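Last touched February 23, 2018. If you are reading a printed copy, please check that the one in the repository isn't newer, as prices move.

# Dratau bench: equipment plan and budget notes

Hello, and thank you for opening this. The folder holds everything we used to plan the spending on the Dratau tabletop bench: the price sheets, the quotes we collected, the floor sketches, and a small set of photos. It began as a page of scribbles passed back and forth, and it grew (as these things do!) into something other groups kept asking to borrow, so we tidied it up as best we could.

## What's in the folder

- `quotes/` – one file per supplier. Linex quoted the arm and the gripper, Lopes quoted the table and the carts, and Carkari quoted cameras and mounts.
- `budget.csv` – every line we expect to pay for, with a column for "now" and a column for "can wait"
- `layout/` – floor sketches, to scale, mostly
- `photos/` – the bench in use, plus close-ups of the hardware

## How we split the money

We sorted everything by what happens if it breaks on a busy morning. A gripper that fails stops all work, so we budgeted for 3 of them: one working, one on the shelf, and one that can be away for repair. Bowls, dishes and groceries for the table are cheap by comparison, and we put $80 a month against them, which has been plenty so far.

The table took more talking over than anything else on the list. We wanted a plain white top that we could draw targets on, and we wanted the edges taped so that visitors notice where the work area stops. Tape and markers come out of the $200 line for consumables. Please don't cut that line to save money elsewhere; we tried it in an early draft and put it straight back.
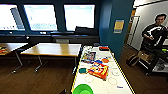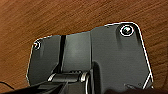
*The bench with objects set out on the white table (first), and the gripper housing up close (second).*

## Floor space

Leave more room than the sketch says you need. A cart beside the table is a great convenience, but it does eat up the aisle, and people will want to stand there too. We also suggest looking at your windows before you order cameras. Strong daylight washes out part of the view from ours, and we have set aside about $500 for blinds, to be ordered in October along with the second round of parts. If your room has no windows, lucky you, move that amount to lamps.

## Columns in `budget.csv`

| column | meaning |
|---|---|
| `item` | plain name, no part numbers |
| `supplier` | as written on the quote |
| `unit_price` | US dollars, before tax |
| `when` | `now` or `wait` |
| `notes` | anything we thought you'd want to know |

## Known gaps

Shipping is missing from the Lopes quote, and we are still chasing it. The Carkari prices leave out cables. Staff time isn't counted anywhere in the sheet, so add your own figure before you show a total to whoever signs for it.

## Using and changing these files

Copy whatever helps you. If you fix a mistake or find a better way to lay out the sheet, we'd be very glad to have it back: open an issue, or send the changed file with a line or two on what you did and why.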